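Household robot chores

Household robot chores are the small jobs around a home that people keep hoping a machine will take over: wiping, folding, fetching, putting away. I look after this entry, so forgive me if it gets a bit personal in places (I've been hooked on the subject for years!). The short version is that machines manage some of these jobs in some kitchens on some days.

Picking things up

Most chores begin with getting hold of an object, and big soft ones are far kinder to a robot than small fiddly ones. Lingyun Du's Grukach list, which I still go back to, has 172 household objects sorted by how awkward they are to grip. Mugs come out fairly easy. Anything flat, springy or hinged is a pain, and a mousetrap is all three, with a thin base to get under and a wire bar you'd rather not knock.

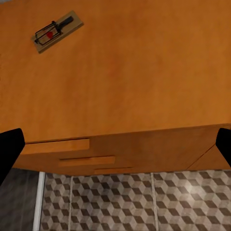
Practice in simulation

A lot of the learning is done in made-up rooms on a computer, where a dropped plate costs nothing. Shiyu Yao's team at Nekmont ran 2000 tries at tidying one cabinet top this way, then 200 with a real arm, and the real arm did noticeably worse. Friction is usually what gets the blame. I'd add lighting, myself, and drawers that stick.

Can they do it yet?

Floors, yes, and have done for ages. Loading a dishwasher, sometimes, if you don't mind waiting. Clearing a cluttered cupboard without help, I'd say no, though Skinberg's May trials got closer than I expected and I may have to rewrite this bit.

See also: Grasping; Hao drawer test; Shop-floor robots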